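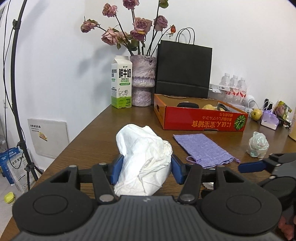 Company wants packers to train with hand-held grippers, what happens to our jobs?

Haldane Community Help > Work and Pay > New equipment

Posted by benchside

I pack mixed orders at Zerkton. We have 31 people on the floor over two shifts. Last month management told us the company is bringing in Fokier arms for part of the packing, and before that some of us will spend part of each shift doing the job with a hand-held gripper so the arms have something to learn from. You hold the tool, squeeze, pick the thing up, put it down where it goes, and do it again. Bottles, pouches, soft toys, wads of tissue paper, whatever is on the table.

My questions are these. Can they put this on us without changing our job description? Our rate is based on orders packed per shift, and I can't make rate with a gripper in my hand. And has anyone been through it, and what did the work look like after?

I'm not against the machines. My wrists are shot from taping boxes. I would like to know where I stand before I sign the sheet they handed out.

Posted by ridgeline_tom

Depends on your state and whether you have a contract. Read the sheet. If it says "other duties as assigned" they can probably do it. My brother-in-law's plant got robots and they still needed people, so I wouldn't lose sleep over it.

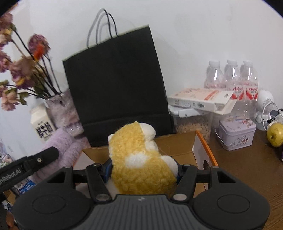 Reply from kitting_lead | 2020-04-21 | Marked helpful

We did this at Zusov, so I can tell you how it went for us. I was a packer then and I run the kitting line now.

Pay first. Ask for gripper time to be logged separately and paid at your average hourly earnings. We had to push for that. For the first two weeks it counted against our rate and people were losing money. A plush toy that takes a second by hand takes a lot longer when you have to line up two fingers on it and hold it upright over the box before you let go. Get it in writing before you start, and ask how long each turn lasts. Ours ended up at 39 minutes, then back to the bench. Longer than that and your forearm feels it.

Second, ask what gets recorded. Ours had a camera on the tool, so it sees the table and anything left on it. We were told to keep phones and mail out of the way. Ask whether the recordings can be used to judge your speed. Our sheet didn't say, and we got a line added that they can't.

As for jobs, we went from four packing benches to two. No layoffs, but when people left they weren't replaced, and the temp hours before the holidays mostly went away. The arms do almost 400 orders on a normal day, all the same few box sizes. What's left for people is the odd stuff: soft things, crumpled things, anything that came in with the flap torn. That is harder work per order than it used to be, and the rate was set back when everybody got a share of the easy ones. We only got it changed in April, so bring it up now.

There are a couple of better-paid jobs looking after the arms. They went to whoever had asked about training early. Put your name down even if you aren't sure.

Posted by benchside

Thanks, I didn't know about logging the time separately. The sheet says "other duties" and nothing on pay or on the recordings. I'm going to hold off signing and ask for both in writing.

Reply from kitting_lead

Good. Keep a copy of whatever they give you, and write down your own gripper time from the first shift.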